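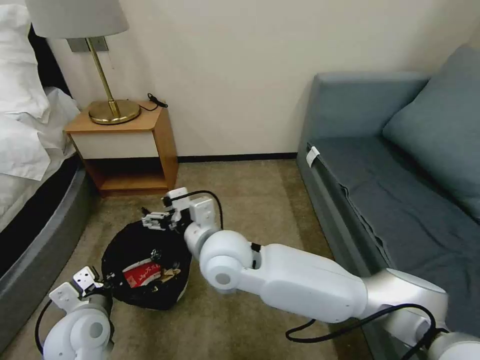
Progress report to the Skundudthorpe Fund
Controller comparison for two-arm litter pickup
Prepared by Yi-chun Chow
17 October 2018

Status

Work package 2 is on schedule. The comparison of the two candidate controllers, Tijani and Zoro, has completed its first block of 512 runs. The second block starts once the wrist cable routing has been revised. No change to the budget is requested.

Since the September report the work has moved from the bench to the furnished bedroom setup. Bench runs used rigid blocks on a flat board and did not separate the two controllers well. Both closed reliably on a block. Carpet and thin packaging are harder: the target lies almost level with the floor, its edge is soft, and a small error in approach height either misses the wrapper or presses the fingers into the pile.

Setup

Both controllers drive the same pair of arms and the same grippers, with one camera at the head position. Arm speed limits and gripper force limits are identical. The only parts that change are the approach planner and the rule that decides when to close the fingers. Litter is placed on the carpet between the bed and the sofa and includes wrappers, crumpled paper and a small plastic bottle. Each run has a time limit of 60 seconds per item, after which the item is scored as missed and the operator moves on. 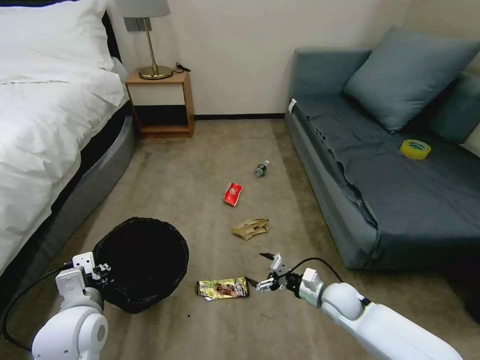

Figure 2. Right gripper beside a flattened metallic snack wrapper, left gripper above the rim of the bin.

Results to date

The first block produced 1,667 logged grasp attempts. Tijani plans a full path before moving and holds to it. It is repeatable on the bottle and on crumpled paper, which stand high enough to tolerate a small height error. On flat wrappers it tends to close early, above the material.

Zoro corrects its height during the last part of the approach. It recovers more flat wrappers but takes longer over each one, and a share of its misses are time-outs with the fingers already in position. We regard these as a tuning problem. The closing threshold was carried over from the bench and is too strict for carpet.

Release has been less of a problem than pickup. The main fault is light packaging that stays on a fingertip after opening. A short second opening motion has been added to both controllers and will be used throughout block two.
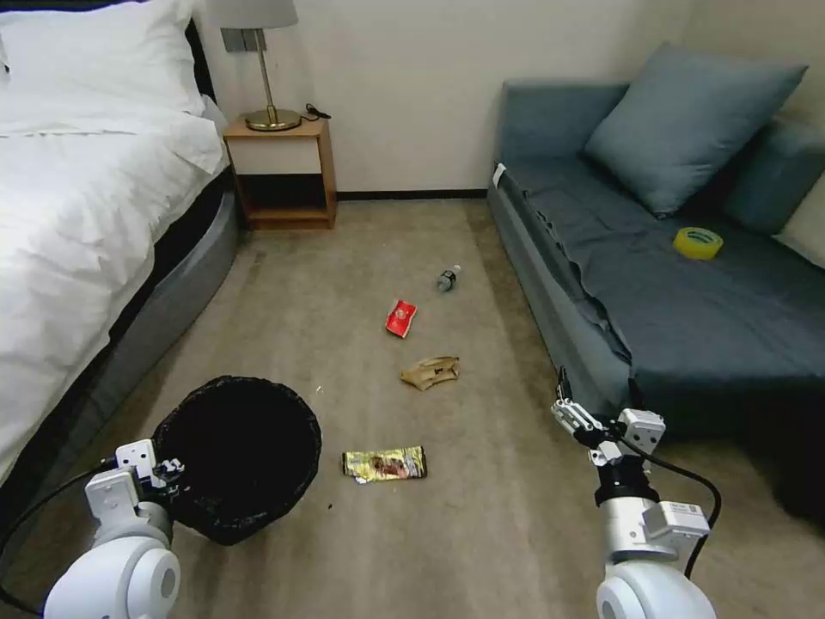

Skekden Robotics Laboratory | Manipulation Group

Hardware notes

The cable at the wrist limits rotation when an arm works low and close to furniture. In 12 runs the operator stopped the arm to clear the cable. Those runs have been kept in the log, marked, and left out of the controller comparison. A shorter loop with a clip on the forearm is being made and will be fitted to both arms.

Camera coverage of the floor is adequate. The arms can hide part of the target area during a low approach, and Zoro is more sensitive to this because it relies on late corrections. We will test holding the idle arm farther back.

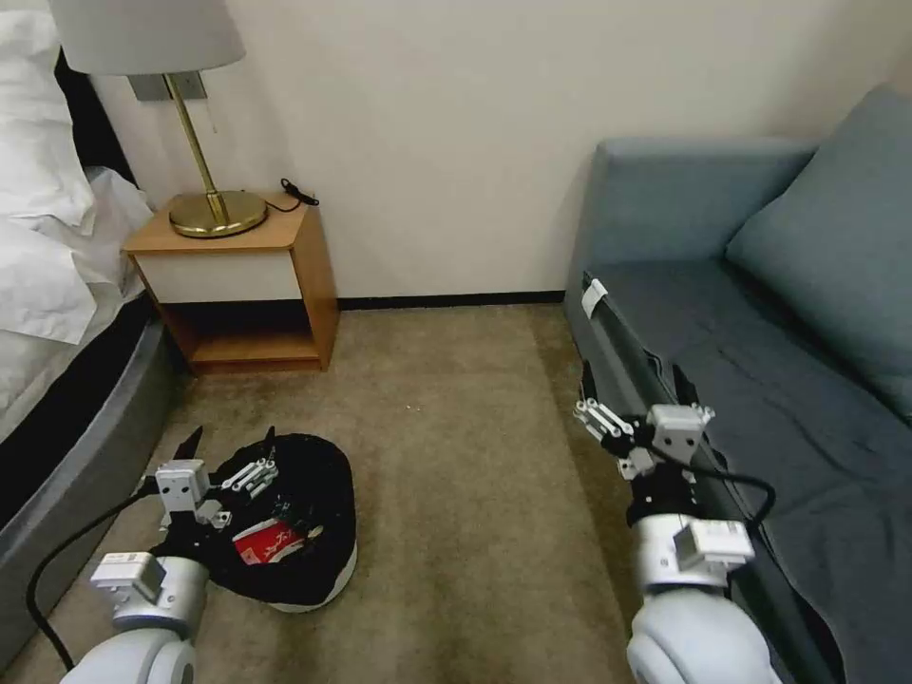 Next steps

1. Fit the revised cable loops and repeat the joint calibration on both arms.
2. Lower the Zoro closing threshold and check it on flat wrappers only before the full item set is used.
3. Run block two with the same items, time limit and scoring sheet.
4. Deliver the raw logs for both blocks together with the next report.

Questions on the scoring method should be sent to Yi-chun Chow at the Skekden office.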